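The Export

Špela Ristić got the notice at six in the morning. Plelura was shutting down in January, and anyone who wanted their posts and pictures had until the end of the month to ask for them.

She had not logged in for nine years. The password still worked. The page loaded slowly, with the same green bar across the top and a box asking what she was up to.

She had 304 friends. Most of the profile photos were gray circles now. She scrolled past birthday wishes, an argument over a parking lot, and somebody's wedding in Prellarville where she had worn borrowed shoes. Then she clicked Settings, then Privacy, and looked for the export button.

It was under a tab called Your Story. She pressed it, and a window opened.

"Messages will be included only if the other person agrees," it said. "We have asked them for you."

She closed the laptop and went to work.

Her desk at Clondum faced the stairs. She handled billing for dental offices, and most of the morning went to a clinic that had been charged twice. At lunch she checked her phone. Two people had said yes. One was a cousin. The other was a man who had sold her a bicycle.

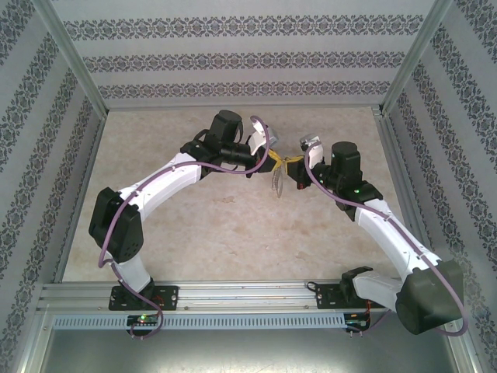 By evening there was one more answer, and it came as a message instead of a click.

"Is this really you?" wrote Van Acker.

He had always gone by his last name, even on his profile. They had shared an apartment above a bakery for one winter and written to each other for a long time after that. Then she had changed a setting so he couldn't see her posts, and he had stopped writing. She had never told him about the setting. She supposed he had worked it out.

"It's me," she typed. "I'm saving my things before they close it."

"I got the request. It says you want our messages."

"I want all of it. It's one button."

The dots moved and stopped and moved again.

"I read some of them tonight," he wrote. "I was kind of a jerk about your mother."

"You were," she typed. "I was worse about the rent."

"You still owe me for March."

She laughed, alone in the kitchen, and got up to turn off the stove. When she came back he had sent a phone number and nothing else. A line of small print had appeared under it — Van Acker has agreed to share this conversation.

The file arrived at 3 in the morning. She found it when she woke up, a folder with a long name and no pictures in it, only the messages, in order, with the times beside them. She copied the number onto the back of an envelope and put the kettle on.

It was too early to call. She sat down and started reading at the beginning.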